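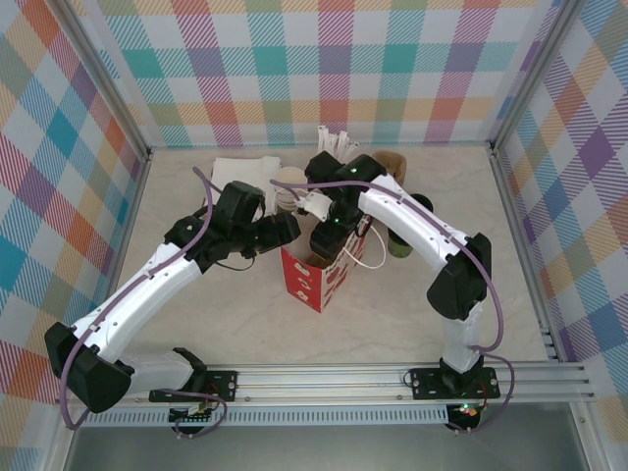
Chapter One: The Picnic Incident

The report form at Zallow had a box for "nature of fault," and the box was an inch long. Rafia Khattak wrote "lunch" in it, crossed that out, and wrote "see attached."

Nothing was attached yet. She had until four.

What had happened was simple enough. The two arms were supposed to pack a paper bag for takeout. Left handled the napkins, right handled the bag, and they had been doing it with the dull good manners of an old married couple since the start of November. Then, on run 111, the right arm went down to the red-and-white bag and would not come back up.

It didn't crash. It didn't smoke. It held its fingers at the mouth of the bag with its little green light on, the picture of health, and reported that the task was complete. The left arm waited its turn. Its turn never came, so it waited some more.

"How long did you let it sit there?" asked Panagiotis Sotiropoulos. He had come down from the second floor with a sandwich, a thing he did whenever he heard the word "incident."

"Sixteen minutes."

"Why sixteen?"

"I was on the phone with Zavance. They sold us the stop button."

"And what did they say about the stop button?"

"They said had I tried pressing it."

She had. She had pressed it politely, then firmly, and then six more times in a way she planned to leave out of the report. The button lit up each time. The arms paid it the kind of attention a cat pays to its name. In the end she had crawled behind the bench and pulled the plug, and the right arm, losing interest in everything at once, sagged onto the bag and flattened it like a hat on a bus seat.

She had set it all up again since then, with a fresh bag, to see if it would misbehave for company.

Panagiotis leaned in to look. The plaid walls did nobody's eyes any favors. He put one hand on the rail and reached toward the plastic utensils with the other.

"Don't," said Rafia.

"It's not moving."

"It wasn't moving before, either. That was the whole complaint."

He took his hand back and looked at it, as if checking the count.

The log was 436 lines long, and she read it aloud while he ate. Most of it was the right arm congratulating itself. Task complete. Task complete. Near the bottom she found her button presses, every one of them neatly received and placed in a queue, to be dealt with as soon as the current job was finished.

"But it thought the job was finished," said Panagiotis.

"It thought the bag was finished. The job is bag and napkins. It was waiting for the napkins."

"And the left one?"

"Waiting for the bag."

"So they were being polite."

"They were being polite, and the emergency stop got in line behind them."

He chewed on this. Upstairs, the people from Abbasi were due for a demonstration at five, and someone had already ordered the good coffee.

"Could we call it a courtesy mode?" he asked.

Rafia turned the form over and started writing on the back, where there was room. She wrote that the stop signal had to cut the power itself and ask no one's permission. She wrote that no one was to reach inside until it did. She wrote that the demonstration was off, underlined it, and held out the pen.

"You have to sign as witness."

"I only came down for the noise."

"There wasn't any noise."

He signed. Behind him the right arm gave a small click and lifted an inch, and they both stepped back from the bench, and Rafia went down on her knees for the plug.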